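Session 4: The Handshake and Its Relatives
Everyday Manners, H. Palomino, room 22

Please read this before class. I know from the last set of response papers that "before class" has been taken to mean "during the first half of class, under the desk," and I have adjusted my expectations.

## Where we left off

Last session we ended with hats. A man lifts his hat to a neighbor, the neighbor lifts his, and both go on with their day without having learned a thing about each other. The handshake asks for more. You have to stop walking, for one, and you have to touch somebody.

The usual story says the handshake began as a weapons check: open right hand, no dagger, pleased to meet you. It gets repeated in etiquette books, and the evidence for it is thin. We do know that clasped hands appear on ancient Greek gravestones, where the dead and the living hold on to each other, and neither party seems worried about daggers. Treat the weapons story as a good story. If you put it in your paper, tell me who says so.

## Three things a greeting has to do

1. **Open.** It marks the moment when two people become available to each other. Before it you may pretend not to have seen them.
2. **Rank.** Who offers first? Older manuals gave that right to the woman, or the elder, or whoever owned the house. Students tell me rank no longer matters, then describe in some detail how they greet their boss.
3. **Close.** Many greetings work in reverse at the door. Leaving without one is noticed far more than arriving without one, as anyone with an aunt can confirm.

## Case: the Adumley minutes

The Adumley Debating Society kept a book of its meetings, and the reader has the pages you need (section 2, right after the Plivlow letters). Members were required to shake hands with the opposing speaker before and after each debate. The fine for skipping it was small, and it was paid often. One member paid in advance for a whole season. Look at how the secretary's tone changes once he notices.

Compare this with the Plivlow letters, in which a shopkeeper complains that a rival shakes hands "like a man testing a melon." Ask yourself what he wanted the other man to do. There is a limp option and a crushing option, and he objects to both within a page.

## Terms

- *Phatic talk:* speech that keeps a connection going and carries very little news. "How are you" is phatic. An accurate reply to it is a breach.
- *Civil inattention:* Goffman's term for noticing a stranger just enough to show that you mean no harm, then looking elsewhere. Elevators run on it.
- *Access ritual:* also Goffman, covering greetings and farewells together.

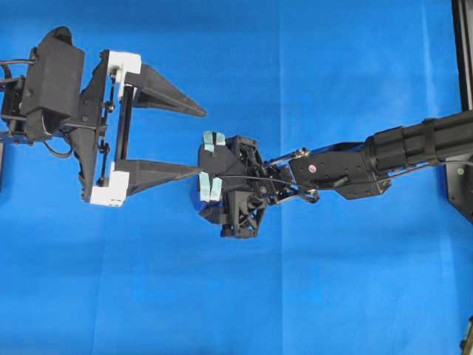 **Why did the handshake outlast the bow in American business life?**

The bow displays a difference in rank, and a country fond of saying it had no ranks found that awkward. A handshake can be done by two people standing at the same height, and it suited them to look like equals even when one was about to foreclose on the other. It also needs no training, though the Plivlow shopkeeper would disagree.

## For next time

Read Huaranga, chapter 2, skipping the part on gloves unless you enjoy gloves. Then spend 20 minutes somewhere public where people meet: a station, a lobby, the cafeteria at noon. Write down what people do with their hands. Don't follow anyone. Last August a student did, and I had to write a letter.

Papers are one page, double-spaced, and go in the box outside 37. The box marked Rurnard is for someone else's course and he does not forward.

Hortensia Palomino
Office extension 2756, afternoons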